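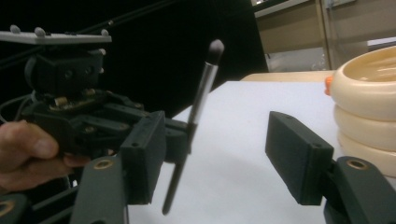

Notebook, March – sound and save work on Floner

Morning

I start with the footstep problem, as I promised to Celina. In the marsh level the steps are still too loud compared with the rain. I lowered the step group by 3 dB and it was better in the headphones, but on the small speakers the rain now covers everything, also the frog calls, and the frogs are a hint for the player. So it is not a question of one volume. I put the steps back where they were and made the rain softer only in the middle frequencies. This I like more. The frogs can be heard again and the steps do not jump out.

Note for myself: the rain loop has a click at the end when the player pauses and comes back. It does not happen each time. I think the loop starts again from the wrong sample after the pause. I did not find it in the code before lunch.

Boateng (the build tool, for the new people who read this) failed two times with the message "asset list out of date". The list was not out of date. I deleted the cache folder and it passed. Please do the same before you write to me about it.

Dialogue of the ferryman

Celina Tomaszewski sent the new lines for the ferryman. There are more of them than before and they are shorter, which is good for the text box. I put them in the sheet and played the whole crossing from the first talk to the other shore. Remarks:

– The line about his brother comes too early. The player has not yet seen the burned house, so it means nothing. I moved it after the second lantern. Celina, please tell me if you agree.
– "Mind the plank" is shown also when the player already stands on the boat. It should be triggered at the pier only.
– In the Polish version two lines are longer than the box and the last word goes under the border. I did not make the letters smaller. Better to cut the lines.
– When you skip very fast, the ferryman's mouth keeps moving after the text is gone. It looks quite strange, but I leave it for now.

Save files

This took most of the day. A tester wrote that the game becomes slow after a long session in the harbor. I made a test save with 1000 items in the world (crates, fish, ropes, all thrown on the ground) and I could not see any difference. With 3000 items the autosave stops the picture for 400 ms, and this you feel very well in the hands, especially if you are jumping.

The reason is that we write every item each time, also those which were never touched by the player. I changed it so that only the moved items are written and the rest comes from the level file. After the change I can't feel the stop anymore. I did not measure it properly, I will do it tomorrow with the profiler, on the old laptop and not on my machine.

Problem which came with this: old saves. If somebody has a save from the Plostach demo, the items which were sold can come back to their old places, because the new code thinks they were never touched. I see two ways. We can convert the old save when it is loaded the first time, or we can say that demo saves do not work in the full game. I prefer to convert. People played that demo for many hours and I would be angry in their place. But the conversion needs a list of what was sold, and the demo did not keep such a list, only the money. So maybe it is possible only for the quest items. To discuss.

Small things

The map now remembers its zoom. It was one line.

The Kavent theme (the slow one, with the cello) is in the game at the lighthouse. It starts when you touch the door and I think this is too late, it should start on the stairs already. I tried it with a fade of a few seconds and went up and down the stairs many times. If the player turns back in the middle, the music stops too suddenly. Needs a longer fade for going out than for coming in. The fade tool has only one value for both, so I must add a second one.

The controller vibration on the fishing rod is too strong for the small fish. Same value for all fish at the moment.

I also read the comments under the last post. Several people ask if there will be a photo mode. We have not decided, so please do not answer yes or no there.

Tomorrow

– measure the autosave on the old laptop
– the pause click in the rain loop, begin with the resume function
– second fade value, then the lighthouse stairs again
– ask Celina about the brother line and the two long Polish lines
– write down the two save options so we can decide before the next build

5 comments
Share 3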